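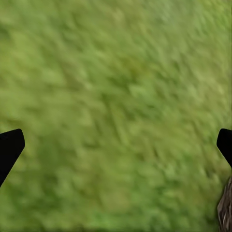
About Griltard

Griltard restores and supplies interior trim for classic cars and light trucks. The company maintains 11 workstations for upholstery, door panels and headliners, and keeps patterns for 4000 vehicle interiors on file.

Our Work

Each order is checked against the original part before cutting begins. Customers may send in worn panels for copying — please call before shipping.

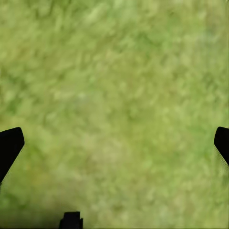 Complete kits are offered for the Alovum and Gaber lines, and single pieces may be ordered by part number. The shop is closed to visitors for 7 days each September for inventory.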